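Part 4: Making Up the Guest Bed

This part of the Hurthorpe House Guide takes you from a stripped mattress to a bed that is ready for whoever is coming up the stairs that evening. Give yourself 15 minutes the first time, and a good deal less once you know where everything lives. If you have just come from Part 3 (Laundry and Drying), please make certain the bedding is dry all the way through before you carry it up. The plush blankets can feel perfectly dry on top and still be a little damp down in the pile, and they hang on to that dampness for ages once they are folded.

What you will need

One fitted sheet from the Mansilla shelf
One flowered top sheet or spread, purple pattern
One blue plush blanket
Two pillows and their cases
The soft brush from the hook inside the closet door

The shelves are named after the bedding we first kept on them, and the names have stuck even though the contents have moved about over the years. Mansilla is the upper shelf and Pretard is the lower one. Anything on Pretard is winter weight and can stay put until the heating comes on.

Making the bed

1. Open the window for a few minutes before you begin, even in cold weather. The room keeps its door shut most of the week and it does get stuffy.

2. Pull the mattress a hand's width away from the wall. It slides more easily if you take hold of it near the foot, and you will be glad of the space when you get to the far corners.

3. Put on the fitted sheet, starting with the two corners by the wall. Then do the near corners, and smooth everything toward you with the flat of your hand.

Note: If the last corner will not go on, you have almost certainly got the sheet turned sideways. We have all done it. Take it off and begin again, as forcing it is how the elastic went on the old ones.

4. Lay the flowered sheet over the top with the printed side up. Let it hang evenly on both sides, and leave enough at the head to turn back over the blanket later on.

5. Carry the blanket to the bed while it is still folded and set it down in the middle. Open it out once, then once more, and let it fall however it likes for the moment. You will straighten it in the next few steps, and it is much easier to do that when you are not also holding half of it up in the air. 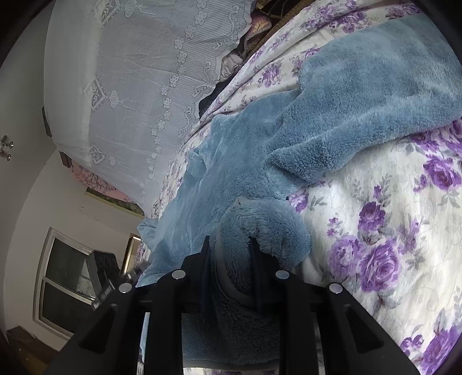
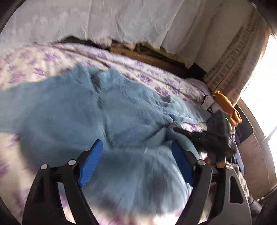 6. Find the edges of the blanket before you try to straighten anything. This is the step people are inclined to hurry, and it is the one that saves the most walking back and forth around the bed. A blanket that has landed slantwise across the flowers, with folds and creases still in it, can look very much the same whichever end you start from, so run your hand along until you feel a smooth strip with no pile on it. On the blue one the grayish-blue binding curves down beside the bunched fold in the first photo, and once you have hold of a piece like that you can follow it along to a corner. Take the corner to the foot of the bed and let the rest come after it.

7. Now work on the folds. Lift the blanket lightly at one edge, give it a small shake, and lay it down again. A gentle lift will take out more creases than any amount of tugging. If there is a thick roll along one side, slip your hand underneath and turn it outward a little at a time.

Caution: Please do not drag the blanket by its pile. Take hold of the binding, or of a good handful of the whole thickness. Pulling at the surface leaves thin patches, and there is no mending those.

8. Stand at the foot and check that the blanket hangs to the same depth on both sides. Two fingers' difference is nothing to worry about.

9. Turn the top of the flowered sheet back over the blanket, so that the part closest to a sleeper's chin is cotton and not fluff. Tuck in the foot if your guest likes it that way. Plenty of people can't bear it, so when in doubt leave it loose.

10. Brush the blanket with the soft brush, always in one direction, from head to foot. The light and dark streaks you see in plush are often just pile lying different ways, and a few long strokes will even them out nicely.

11. Put the cases on the pillows and set them at the head with the open ends facing away from the door. Push the mattress back to the wall, and close the window.

If something isn't right

The blanket slides off in the night. Leave a little more of it at the foot and tuck that part in firmly, even if you leave the sides free.

The flowered sheet keeps creeping up. It is probably on top of a fitted sheet that has come loose. Go back to step 3 and check the corners by the wall.

The blanket sheds. Newer ones do for the first few washes. Wash it by itself, cold, and shake it outdoors before you bring it back in. The wash settings are in Part 3.

The blanket crackles when you lift it. That is only static, and it is at its worst when the heating has been on all day. A bowl of water left near the radiator will help.

Changing and airing

Change the sheets after every guest, however short the stay. The blanket can go longer. Fold it back over the foot of the bed on a Wednesday, which is our airing day at Hurthorpe, and leave it that way until late afternoon. In August we take it off the bed altogether and put it away on Pretard in its cotton bag. Please don't use a plastic one, even for a short while, and don't stack anything heavy on top, or the pile will come out in flat creases that take days of brushing.

If you are making up the second bed in the Indstead room, the steps are the same, but the mattress there is narrower and the blanket needs to be folded in half lengthwise first. Turn to Part 5 for that one, and take the brush along with you, as there is only the one between the two rooms.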